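Worberg open shelf unit, white: my review after a month of living with it

Posted 26 December 2018

I ordered this in November, mostly to get my stuff off the floor of the front room. My friend Marek Lukáč has the narrower one from Dretton and swears by it, but I wanted bigger openings (I own a lot of tall books) and the Worberg was on sale.
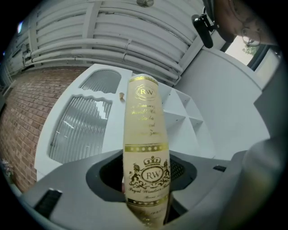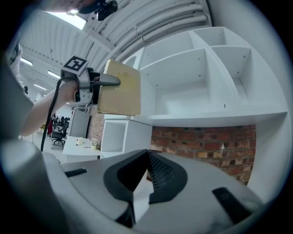
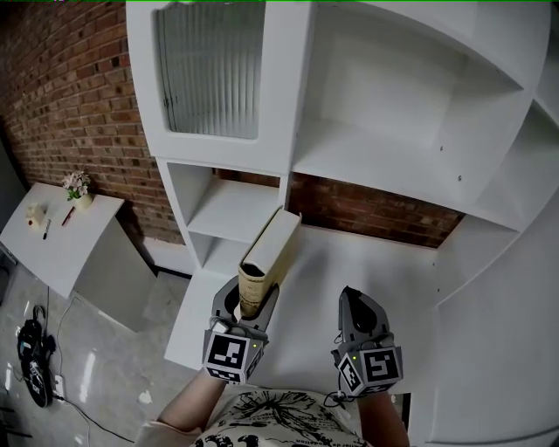
A bottle, a gold-colored box and a book

Assembly first. The box says one person can do it. Maybe! I did the base alone and then called Unai, because holding a side panel upright while lining up dowels on the far end is no fun at all. It took us 2 hours with a break for soup. The drawings are fine until step nine, where two panels look identical and aren't, so check which one has the extra holes before you tighten anything. We didn't, and had to undo the whole top row.

The little metal pins that hold the loose shelves are my main gripe. One was bent in the bag. I emailed the store and a very nice person sent a whole new set, no questions asked, so full marks for service, but still.

Now the good part: it doesn't wobble. My old Skurngate swayed every time a bus went by and this one just stands there. I've loaded it with almost 100 paperbacks plus all the heavy cookbooks, and so far I can't see any sag. The white wipes clean with a damp cloth, though it does show dust faster than I'd like, and I've already put one small scratch in it with a belt buckle (my own fault).

The screw holes on the inside do bug me a bit. You can buy stick-on covers, but why not throw a few in the bag at this price? Also, the wall strap that comes with it is short, so if you have a thick baseboard you'll want a longer one.

Four stars from me. I'd buy it again, and I'm already eyeing the low version for the hallway.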